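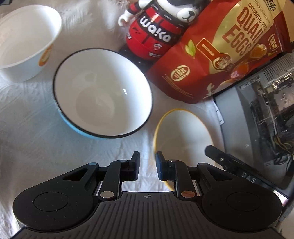 Figure 1. Hand-held gripper over a sorting surface with bowls, a food pouch and an open computer case.

Automation at the Catstead Returns Site: Effects on Bench Staff
Sverre Bakke
Submitted 05/02/2023

1. Background

Catstead receives mixed returned goods for three online sellers. Items arrive in no fixed order, so kitchenware, packaged food, toys and electronics can reach the same bench. Until January all sorting was done by hand. The site now records the hand movements of bench staff with hand-held grippers, and the recordings are used to set up a sorting arm supplied by Druvance.

2. Method

I interviewed 11 bench workers and the shift lead, and observed the benches for 42 hours. The site also gave me its task log for the period, which lists 146 recorded sorting sessions. Pay data was not made available.

3. Findings

3.1 Pace. A session lasts 45 minutes. Workers using the gripper handle fewer items than workers using their hands, and the hourly target was lowered to match. Two workers said the lower target was the main reason they signed up.

3.2 Grip choice. A bowl can be taken by the rim with two flat fingertips. A soft pouch or a rounded figurine needs a different approach angle, and an open computer case is usually pushed aside and left for the electronics bench. Workers made these choices without thinking before. With the gripper they had to plan them, and several reported sore wrists in the first week.

3.3 Job content. Recording is a separate line on the shift plan but carries no separate job title. The shift lead expects the arm to take over rigid, open items first. Staff would keep inspection, food date checks and anything with loose wires – the part of the work they rated as hardest.

4. Limits

One site was studied, and the arm was not yet running during my visits. Statements about later staffing are expectations held by those interviewed.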